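Drustmont House Supported Living
Medicines Storage and Handling: Monthly Checklist with Comments
Period covered: April
Areas inspected: ground floor medicines room, first floor kitchen and lounge, Feyisa annexe

Ratings used: Met / Partly met / Not met / Not applicable

Section 1. Storage

1.1 Medicines cupboard locked when not in use. Met.
1.2 Keys held by the senior on duty and signed for at each handover. Partly met.
Comment: Two handovers on the key register carry a time but no initials. Staff are reminded that both the outgoing and the incoming senior must sign.
1.3 Room temperature read and written down daily. Met.
Comment: The highest reading for the month was 15 degrees in the annexe and 21 degrees in the medicines room. Both are within the limit.
1.4 Medicines fridge locked, clean and used for medicines only. Not met.
Comment: A carton of milk was found on the lower shelf and removed during the inspection. The Bonov fridge thermometer was working and had been reset that morning.
1.5 Creams and liquids marked with date of opening. Partly met.
Comment: One tube of emollient in the annexe had no opening date. Replaced.

Section 2. Preparation and administration

2.1 Preparation surface clear of food, drink and paperwork. Met.
2.2 Containers returned to the cupboard before the next resident is attended. Partly met.
Comment: Practice differs between floors. The written procedure applies to all areas, including residents who manage part of their own treatment.
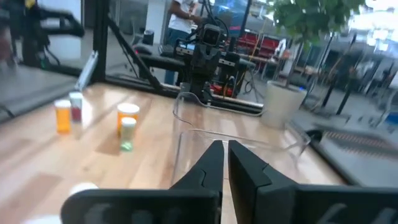 Pill bottles on a wooden tabletop.

2.3 Label checked against the administration record before each dose. Met.
Comment: Observed at the 8 am round. The member of staff read the name, strength and time aloud, in line with the Pidell procedure.
2.4 Refused doses recorded with the correct code. Met.
2.5 Hand washing before and between residents. Met.
Comment: Soap dispenser in the annexe is stiff and has been reported to maintenance.

Section 3. Records and disposal

3.1 Stock balances agree with records. Met.
Comment: 40 entries sampled, no differences found.
3.2 Returned medicines listed and stored apart from current stock. Partly met.
Comment: The returns box was full. Collection should be requested at least 10 working days before the end of each month.
3.3 Staff signature list up to date. Not met.
Comment: Bank staff who started this month have not yet been added.

Actions required
Items 1.4 and 3.3: to be put right at once by the senior on duty.
Items 1.2, 1.5, 2.2 and 3.2: to be raised at the next team meeting and checked again at the May inspection.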